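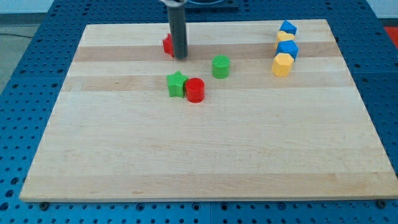 I've read Ecclesiastes 3 at more funerals than I can remember, and I still don't trust what people do with it. "A time to keep silence, and a time to speak" gets quoted at me whenever somebody wants me quiet. Asmaa Ramadan sent me a study guide in May, over 30 pages of it, which claims each line is a command for believers today. Is it? Read verse 2 again. Who is being ordered to die? To me the Preacher is describing life under the sun, and he sounds fairly tired of it. The guide skips verse 20 altogether. I'd like to know why.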